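July, nearly midnight

Home from the Burwood Players and my feet are throbbing, but I want to get this down while I can still hear the overture in my head. We ran the whole second act tonight without stopping, the first time ever! The dance break went a bit sideways (I turned left, the entire chorus turned right) and our director only laughed and said to keep smiling.
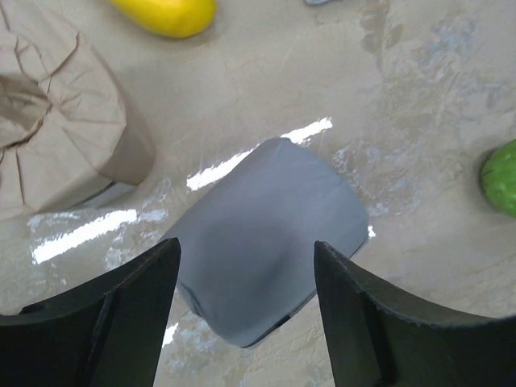

I do love being in the chorus, I really do. I was so sore about not getting the aunt back in auditions, and now I wouldn't trade, what with all the harmony we get and that lovely number on the dock at Colombo, where the lights go pink and the altos finally have the tune. I've sung it in the car so many times that I dream it. We've sold 59 seats for opening night so far, and the old Stulter Hall holds about 800, so there is a good deal of talking-up to be done at work and at church and anywhere else people will stand still for me.

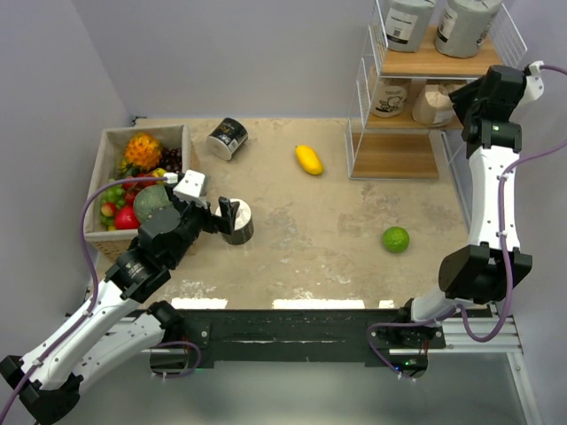
A basket of pretend fruit, grapes and all.

Tomorrow I must hem my skirt, find my other character shoe, and learn the 2 verses I've been mumbling since the first read-through. Call is at six. I'm going to drink my tea and go to bed, and try not to hum.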